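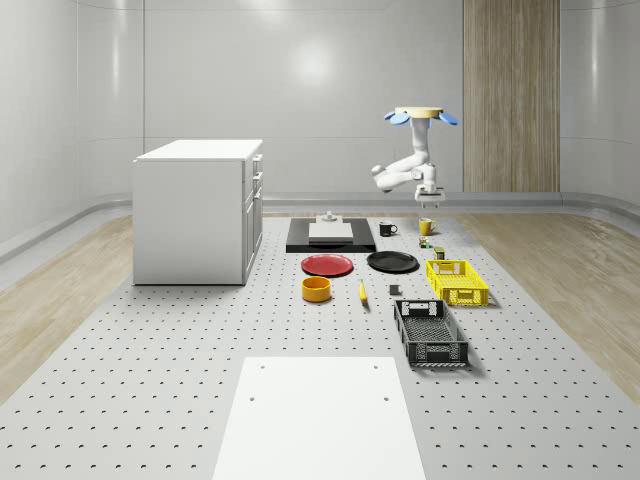 Mugs, one black and one yellow.

Gralier Desk Mug Warmer: a long look at a small hot plate

Posted 2021-09-20 in Kitchen & Desk

I have never believed in mug warmers. A cup of coffee goes cold on a desk when the person who made it has lost interest in it, and I wasn't sure that a heated disk would bring the interest back. Then the Gralier went on sale for $40, my old thermos cup started leaking at the lid, and I thought I might as well find out what I'd been sneering at.

The box says "barista temperature, all day." I have worked behind a counter and I don't know what barista temperature is. Baristas hand you the cup and go on to the next person.

What you get

A flat round plate on a squat plastic base, a power cord, and a folded sheet of instructions in very small type. There is one button. It cycles through low, medium and high, and a light changes color to tell you which one you're on. The colors are white, slightly warmer white, and orange. In daylight I could not tell the first two apart, so for the first week I was probably using low when I meant medium.

It weighs 540 grams, which I know because I put it on the kitchen scale after reading that it was "featherlight." It isn't, and I'm glad. A light one would skate across the desk every time the cord got tugged. The cord is stiff and comes out of the back at a right angle, so the whole thing wants to sit a hand's width farther from the wall than I would like.

No coaster, no lid, no mug. The more expensive Vudix comes with its own mug, and I'll get to that.

Does it heat

No, and to be fair to Gralier the instructions say so, in the very small type. It will hold a hot drink at something near hot. It will not take a lukewarm one and make it hot again, or not in any length of time a person would wait. I put a forgotten half cup of tea on high, went off and did the dishes, came back and had a forgotten half cup of tea with a skin on it.

Holding is a different matter. On high, with a flat-bottomed mug, coffee I'd poured fresh was still pleasant to drink 40 minutes later. Without the warmer, the same mug on the same desk was well past that point. I tried this on several mornings and the result kept coming out the same way. I was a little annoyed.

The trouble is the words "flat-bottomed." Turn over most of the mugs in your cupboard and look. There's a raised ring around the edge and a hollow in the middle, so what touches the plate is the ring and the rest is air. My favorite mug has a deep hollow and the Gralier does almost nothing for it. A cheap straight-sided one that came free with something did best of all. If you love a particular mug, turn it over before you spend the money. The product page shows a handsome handmade cup with a thick foot on it, and I'd bet nobody at the photo shoot had to drink out of that one an hour later.

Double-walled cups are hopeless, obviously. They are made to keep heat from passing through. I mention it only because the listing calls the warmer "compatible with all drinkware."

The auto shutoff

This is where I started to come around, and then went back again. The plate turns itself off after a while whether there's a mug on it or not, and it does so silently. I like that it shuts off. I leave things on. But if you're having the kind of morning where you refill the cup, the timer doesn't start over. It keeps counting from when you first pressed the button, so the second cup gets whatever is left. You have to turn the thing off and on again, and since the button cycles through all the settings first, that's four presses. I often got it wrong and ended up on low.

There is also a weight sensor, according to the box. Mine switched on happily with nothing on it. Maybe I have a bad one. I wrote to Gralier to ask and got back a message thanking me for my enthusiasm.

Taste

Something I hadn't expected to write about. Black coffee kept warm for a long time gets bitter and flat, the way it does in a diner pot. You don't notice when it cools off by itself, since you give up on it sooner. Tea with the bag left in becomes undrinkable. Milk drinks form that skin. Plain hot water with lemon is fine, and so is broth, and if I drank more broth I would be a happier customer.

Compared with

The Vudix heated mug has the element in the mug itself, so none of the business about flat bottoms applies. I borrowed one for a weekend. It worked better in every way that involves heat. It also has to be charged, can't go in the dishwasher, and belongs to a price range I can't connect in my mind to a cup of coffee.

The Palumbo is a plate like the Gralier, slightly cheaper, with a wooden-look rim that I would worry about around spills. I haven't used one at home, only poked at it in a store, so take that for what it's worth.

A thermos cup with a lid that seals costs less than any of these and needs no outlet. I replaced my leaking one in the middle of this test and the new one kept coffee hot right through lunch. I know people don't like drinking through a lid. I don't either.

About those ratings

When I bought it the page had 273 reviews and nearly all of them were glowing. Read a few and you'll see that many were written the day the box arrived. "Looks great on my desk!" I'm sure it does. Mine looked great too until the first drip baked onto the plate. It came off with a damp cloth and a fair amount of rubbing, and left a faint brown ring that has stayed – the instructions warn against anything abrasive, so the ring and I live together now.

Would I buy it again

At $40, no. At half that, for someone who drinks slowly, owns the right sort of mug and sits near an outlet, yes, probably. I still use mine on cold mornings. Start on high, leave medium alone, and check the underside of your mug first.

Rating: 2 stars out of 5, with a third star available if they fix the button.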